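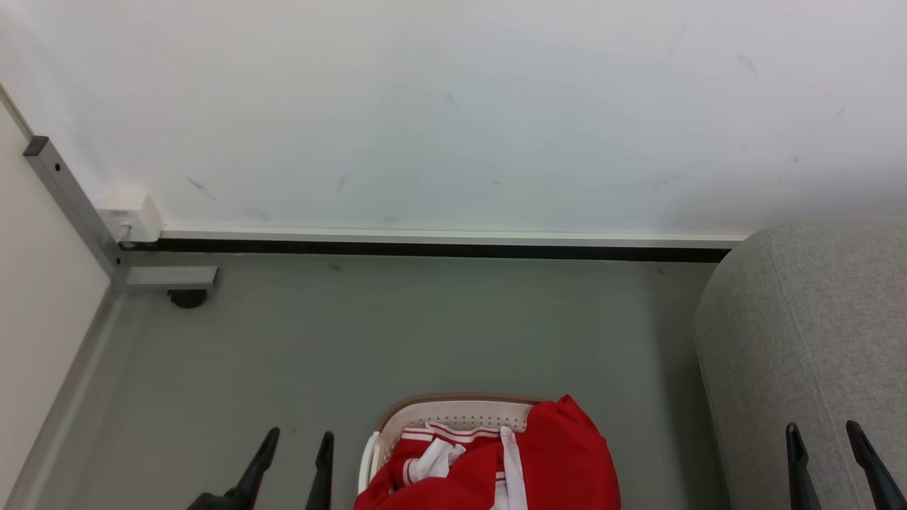 Scuff marks on matt emulsion, a thread. I have been repainting and patching walls in rented flats for long enough to have opinions, and most of them are about matt.

1/ Matt paint has a high ratio of pigment to binder. That gives you the flat look and hides a poor skim. It also gives you a surface that marks if you brush past it with a basket of washing.

2/ There are two kinds of mark and they want different treatment. Transfer marks: something softer than the wall has left material on it (shoe rubber, bag handles, chair feet). Burnish marks: the wall has been rubbed and the paint has gone shiny. You can clean the first. You can't clean the second.

3/ To tell them apart, hold a torch flat to the wall and look along it. Transfer stays dark. Burnish catches the light and more or less vanishes when you stand square on.

4/ Faint grey streaks at odd heights on an otherwise clean white wall are nearly always transfer. Start with a dry white pencil eraser. Light pressure, one direction, brush off the crumbs. Stop as soon as the mark stops improving.

5/ Next, a damp microfibre cloth with one drop of washing-up liquid in a bowl of warm water. Wring it until it won't drip. Dab, then blot with a dry cloth. Leave it an hour before judging, as damp matt always looks darker.

6/ Melamine sponges. They work, and they work by abrasion. On matt you swap a small grey mark for a large shiny one. I'll use one on a skirting board in satin or gloss. I won't use one above it.

7/ Hayley Tunstall asked about sugar soap. Fine before a full repaint. For one mark it's too much, and it leaves a clean patch that you will then see every day.

8/ If cleaning fails you are touching up. Same tin, same batch if you can get it, thinned slightly with water, mini roller and never a brush. Feather outwards. A brush leaves strokes that show in raking light.

9/ Old tins: stir for longer than you think, then strain through a pair of tights. I opened one last July that had been sealed 2 years and it was perfectly usable once the skin was out.

10/ No tin? White is not white. Cut a coin-sized flake from behind a socket plate (power off at the board first) and have it matched. Colin Haworth does this for every flat he hands over and keeps the flakes in labelled envelopes.

11/ Touch-ups on walls painted more than a few years ago will show whatever you do. Paint the whole wall, corner to corner. One wall is an afternoon. Chasing patches is a week.

12/ Prevention, floor level. Most low marks come from furniture being shoved back. Keep upholstered seats a hand's width off the wall — the fabric won't mark it but the dye in some dark weaves can, in damp rooms.

13/ Anything on castors wants a stop or a brake. Black rubber castors can also leave marks on pale vinyl, and grey tyres cost barely more. Wipe them when you do the floor. Grit in the tread does more harm than the wheel.

14/ Prevention, hip height. Laundry baskets. The rim of a rigid plastic one, carried on the hip down a narrow hall, draws a line at the same height every week. Carry it in front of you or give it a fixed place on the floor.

15/ Stuart Bickerstaff disagrees with all this and says to use durable matt everywhere and stop worrying. He has a point for halls. It does cost more, and it still burnishes, only later.

16/ Replies are asking which eraser. Any white vinyl one. Not pink, not the one on the end of a pencil. Test it behind a door.

17/ Correction to 5: warm water, not hot. Thanks to Sayaka Minami for querying it. Ceilings another time.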